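Visite chez Malix : une matinée à l'atelier de collecte

Le site de Malix se trouve au fond d'une zone d'activité, derrière un dépôt de carrelage. On y entre par le côté, on signe un registre, on pose son manteau et on attend dans un couloir vitré. Nous étions un petit groupe, inscrits en avril par l'intermédiaire du programme Endora, qui organise plusieurs visites de ce type dans l'année. La nôtre commençait à 9 h 30.

Malix ne fabrique pas de robots. L'entreprise produit des exemples : des enregistrements de gestes, commandés à distance par des opérateurs, qui servent ensuite à entraîner un système d'apprentissage. Le client principal du moment s'appelle Jukero et s'intéresse aux tâches domestiques. Le catalogue en compte 57 à ce jour, du rangement de vaisselle au pliage de serviettes. Chaque tâche porte un numéro et une fiche d'une page.

La première salle est celle des opérateurs. Ils travaillent assis, par séances de 26 minutes, puis passent la main. On nous a demandé de ne pas parler pendant les prises, et nous avons regardé les écrans depuis le fond. Les vues les plus utiles viennent des petites caméras montées au poignet. Elles montrent le contact de très près, au prix d'un premier plan souvent flou. Il faut quelques minutes pour s'y habituer.
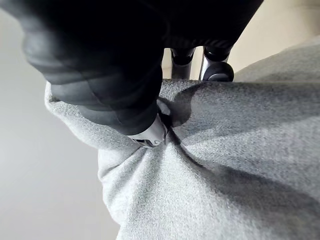 Le contact vu du poignet : l'extrémité claire s'enfonce dans le tricot gris.

Le textile occupe une grande part du programme. Une boîte garde sa forme quand on la saisit, un tissu non, et deux essais de suite ne donnent presque jamais les mêmes plis. Notre guide a insisté sur ce point : pour un objet rigide, 100 enregistrements suffisent en général à lancer un premier entraînement. Pour les tissus, l'équipe en était à 2 507 le matin de notre passage et comptait continuer. Les essais manqués sont conservés aussi, avec une étiquette à part. J'ai demandé s'ils servaient vraiment. Réponse : oui, pour apprendre au système à se reprendre, mais il faut alors noter à quel moment le geste a dévié, et ce travail d'annotation se fait encore à la main.

Après une pause café assez longue (la machine de l'étage était en panne, il a fallu descendre), nous sommes passés dans la salle Morrison, aménagée en salon. Le sol imite un parquet gris, le canapé est beige et recouvert d'une matière douce. Le guide a expliqué que les meubles rembourrés posent une difficulté de plus : ils cèdent sous l'appui, et le bord d'un coussin n'est jamais tout à fait là où on l'attend. Les ombres comptent également — un changement d'éclairage suffit à perturber un modèle entraîné sur trop peu de séances. Les stores sont donc réglés différemment selon les jours, et la position est notée dans la fiche.

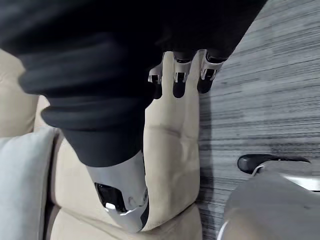

Salle Morrison. Doigts blancs à bout noir contre le canapé, tissu noir à gros plis au-dessus d'un segment à coque blanche.

La dernière partie de la visite portait sur le tri. Chaque séquence est relue par une personne qui n'a pas participé à la prise. Elle vérifie que les vues sont synchronisées, coupe les temps morts du début et attribue une note. Les séquences trop sombres ou interrompues partent dans un dossier séparé. Deux postes seulement sont affectés à cette relecture, et c'est là que le retard s'accumule.

Les questions ont surtout porté sur les opérateurs : formation, fatigue, rotation. La formation dure deux semaines, dont une sur objets rigides uniquement. Sur la rémunération, nous n'avons pas eu de réponse précise. Rien non plus sur la date de livraison à Jukero.

Côté pratique, prévoir des chaussures fermées et compter deux heures et demie sur place. Le parking visiteurs est petit, mais l'arrêt de bus est juste devant le dépôt. Les photos sont autorisées, sauf dans la salle des opérateurs. Les inscriptions pour la prochaine session passent par Endora, qui limite les groupes à huit personnes.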